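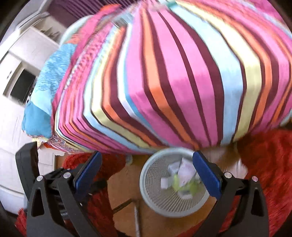 Lilla Kozma wanted three grippers and I had the money for two, so naturally we argued about it over lunch.

"Two in Miltport, one spare," she said. "You always need a spare, Tibor."

I pulled up the quote from Brutwood again, like it might have gotten friendlier. $641 apiece, plus 90 for shipping, plus a line that just said "pads" — $241 for pads! I'd bought my first car for less than the pads and the shipping (okay, it didn't have a second gear, but still).

"What if we skip the pads?" I asked.

"Then what exactly is it going to hold a wastebasket with?"

She had me there. I moved the new office chair to next year, then the good coffee, and then I sat looking at the line for my own February trip to see the Piromura people, the one with the nice hotel.

Lilla ate a pickle and waited.

"Fine," I said, and deleted the hotel. "Three. But you're calling Brutwood about the shipping."

She was already dialing.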